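Workshop notebook, Grurkach
Aug 11, 2026

Shrinkage again. I said in December that I would stop grumbling about fitted sheets and start measuring them, and it has taken me until now to do it properly, what with the big table being under curtains for most of the spring. So this is a long entry and I apologise to whoever is reading it over a sandwich.

The trouble, for those who came in late: the Pons sheeting we bought as bolt 764 is lovely stuff to sew, close and smooth and very well behaved under the foot, but the first lot of fitted sheets we made from it came back tight. They hadn't torn or split anywhere. The corners simply wouldn't go down over the mattress any more, and if you did get all four corners on, the thing sprang off again in the night. Two customers told me so very kindly and one told me rather less kindly, and they were all quite right.

Method, so that I can find it again. I cut squares from the bolt, well in from the selvedge, and put in thread marks exactly 250 mm apart, one pair along the warp and one pair along the weft. Red thread for warp, green for weft (Bastien Ferrand uses them the other way about, so please look at the key pinned inside the cupboard before you read any of his old squares, I lost a whole afternoon to that once). The squares were overlocked on all sides so they wouldn't fray in the drum and confuse matters. Then washed warm with a full load of old towels for company, spun at 1,000, and dried flat on the rack. Measured only after they had lain overnight in the room, never straight off the rack, when they still have a bit of sulk in them.

First wash: the warp lost nine millimetres and the weft lost two. Second wash: warp lost a further three, weft nothing I could read on the steel rule. Third wash: no change either way, and I measured it twice because I was so pleased.

So nearly all of it is in the length, and most of that goes at the first wash. I ought to have guessed. Cloth is pulled along its length all the way through the mill, on and off rollers, and it holds on to that pull until somebody gets it thoroughly wet and lets it relax. The weft hasn't been dragged about in the same way so it has less to give back. My old teacher used to say that you weren't shrinking a cloth so much as letting it sit down, and I have always liked that. 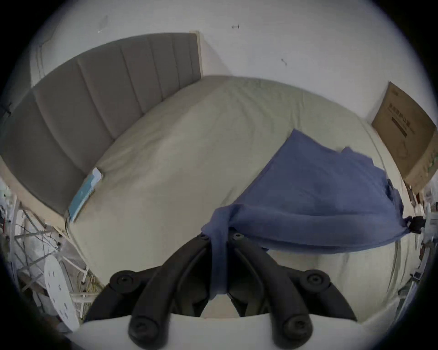 Fitted sheet on the bed, from the foot end, headboard to the left.

Now the corners. I had been cutting the corner squares to the depth of the mattress plus a tuck-under, and giving the whole flat panel an allowance of 100 mm over, which sounds generous until you work out what a twelve millimetre loss in every 250 does along a full bed length. It eats the allowance and then some of the tuck as well. The width was always fine, which is why the sheets looked perfectly all right folded on the shelf and even looked all right from the side of the bed. It was only when you went down to the foot end that you could see the elastic straining.

Three ways round it, as far as I can see.

Wash the cloth before cutting. This is what I'd do at home without a second thought. In the workshop it means running the whole bolt through in lengths, drying it, and pressing it back to something you can lay a pattern on, and the drying rack is hardly long enough for a tablecloth. It also takes that crisp shop finish off, which some people like and miss when it has gone.

Cut long and let the customer's first wash bring it in. Cheap, easy, and I don't trust it. Everyone washes differently, and a sheet that is baggy for the first fortnight gets complained about just as much as a tight one.

Steam it. The Stivance press can be run open with the plate just off the cloth, and I tried a marked square under it for a slow count, turned it, and did the same again. The warp came in by five millimetres. Better than nothing, but only a bit over half of what the first wash does, and the cloth still had seven to lose when I put it through the drum afterwards. I had hoped for more, I must say. Bastien thinks I was too quick with it and that the cloth needs to be damp before the steam gets there, so I have left him two squares and my blessing.

My feeling tonight is that we go for washing first, at least for bolt 764, and put up with the extra day. We could string a line across the back passage, from the coat hooks to the old gas bracket, provided people remember to duck.
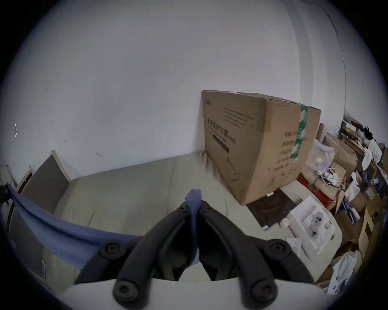

Blue cloth, held by its upper end and hanging.

A few words on drape while I'm at it, as it does come into the same question. A washed cloth hangs differently from an unwashed one, and I don't think you can judge how a sheet will sit on a bed by handling it fresh off the bolt. Pick up a new length by one corner and it falls in stiff, wide folds, as though it were made of paper. Wash it, and the folds go narrower and closer together. I've tried to make a tidy little test of this with a ring and a disc and a pencil outline, and the outlines came out so wobbly that I gave up and went back to hands. If anybody has patience for drawing, the discs are in the biscuit tin.

Detergent. We used Bivadus for all of these because there is a sack of it by the machine and it would be silly not to. I ran one square in plain water to see whether it made any odds to the shrinkage and it did not, the warp came in by the same nine. It did feel a little harsher in the hand, though I'd not swear to that, having known which was which.

Creases next. People ask for sheets that don't crease and I never know how to answer without sounding mean. Pure cotton creases. The long shallow ones that run slantwise over a bed are mostly from tension, one corner pulled down harder than the one opposite, and you can chase them about all morning with the flat of your hand and they will only move. Go round and reseat the corners in opposite pairs and most of them vanish. The fine sharp ones are from folding, or from being left in the drum, and for those you want damp and a warm iron, or simply a night's sleep on top of them, which is my own method. 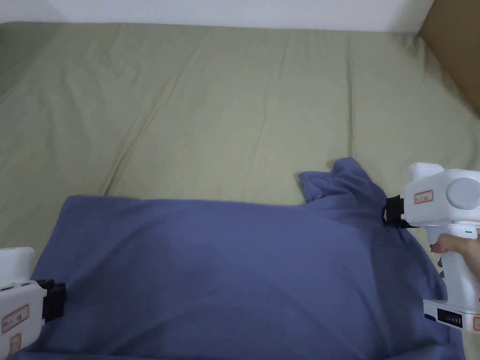
How much extra length should be left on a fitted sheet if the cloth can't be washed before cutting?

Take the loss from your own marked square after two washes and scale it up to the full cut length, tuck and hems included, then add that on top of your usual ease. For bolt 764 the square gave twelve millimetres in every 250 along the warp, so that is the figure to scale from. Leave the width as it is, apart from the small two in every 250, and lay the warp along the bed so the loss all goes one way.

Elastic: I've been stretching it too hard, I think. On the sheets that came back I unpicked a corner and the elastic was lying at full pull even with the corner off the bed, poor thing. Have gone to a gentler pull and a longer run, well past the corner seam on both sides. It uses more off the reel and I shall hear about that when the order goes in.

To do, in no sort of order. Mark up squares for the striped ticking before anyone cuts into it. Ask Pons whether the next bolt has been through a shrinking finish, and get the reply in writing this time. Find out who has the good steel rule — it was on the hook when I locked up and it isn't there now. Write to the unkind customer and offer a new sheet, washed, with the longer elastic, and no argument about it.

Square number one, both washes, is pasted on the facing page with its threads still in. Please don't iron it.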